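Neltbridge simulation suite — pre-run safety and inspection checklist
Arm and gripper, handle and mechanism tasks. Sheet 7, reissued in January after the Firnport fault.

Please read the comments as well as the tick boxes, even if you have filled this sheet in so often that you could do it in your sleep. I have kept them as friendly as I can, and there is a fair bit in here that wasn't on the old sheet. 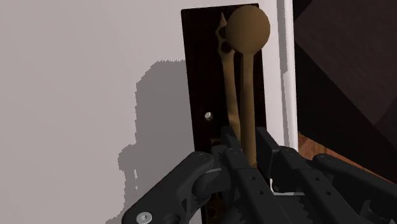
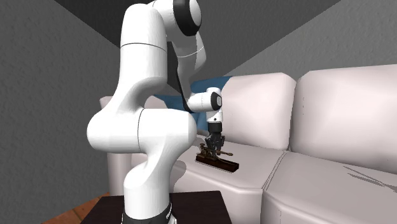
Casimiro Valcárcel wrote back on the first draft to say that the fault was being described too kindly. In his view the arm had not "lost its grip" at all, it had carried on pushing against a part that had reached its stop, and the force limit that should have halted it was switched off in the settings file. He asked for that to be put down in plain words, so I have done so, and I am grateful to him for being blunt about it.

What went wrong
Run 1474 was a handle turn. The fingers closed properly, the turn began, and then the handle came up against its stop while the arm kept going. The contact force climbed well past the limit of 100 newtons and the run was still marked as a pass, as the scoring only looked at the final angle. Had those same settings gone across to the real arm at Firnport — and they were due to, that very afternoon — we would have been looking at a bent finger at the very least, and possibly somebody standing too near it. No one was hurt and nothing was broken, I'm very glad to say.

Section A. Before you load anything
[x] Settings file is the current one, opened and read, not just picked from the list.
[x] Force limit switched on and set to 100 newtons.
Comment: look at both the switch and the number. On run 1474 the number was perfectly correct and the switch was off, and three of us had looked straight at it.
[x] Joint limits loaded for the arm and for the object being handled.
[ ] Friesen contact patch installed.
Comment: still outstanding on the second workstation. I have asked twice and will ask again, nicely.

Section B. Arm and gripper
[x] Arm clears the furniture through its whole path, elbow and wrist included.
Comment: people watch the fingertips and forget the elbow. Do play the path through slowly once, it only takes a minute and you can drink your tea while it goes.
[x] Fingers open fully and close fully with nothing between them.
[x] Gripper linkages do not pass through the door, the plate or the seat at any point.
[x] Base fixed to the table and not drifting when the arm is at full reach.
[ ] Stop command tested in mid-movement.
Comment: tested at rest only. That doesn't count, I'm afraid, so would the next person please do it properly and put their initials beside it.

Section C. The object
[x] Moving parts have a stop at each end, and the stop is solid.
[x] Weight entered, and sensible for the size of the thing.
[x] Object sits steady for 13 seconds before the arm touches it.
Comment: soft seating is the awkward one. If the object sinks or creeps before contact, don't nudge it back by hand and carry on, write it down and reload.

Section D. After the run
[x] Peak force read from the log and written on the sheet.
[x] Any run over the limit marked as a fail, whatever the final angle says.
[ ] Failed settings locked so they can't be sent to Firnport.
Comment: Kendra Bouchard is setting up the lock in Prullia. Until it is in place, move the file to the held folder yourself and ring through so that they know at the other end.

General remarks
Three boxes are open, and I would ask that no settings leave this suite until they are closed. I know that is a nuisance with the handle work running behind, and I know how much effort has gone into it. If you are unsure about a line, leave it blank and come and find me — a blank box is no trouble to anyone, and I'm usually in by half past eight.

Next review once the Friesen patch is on both machines.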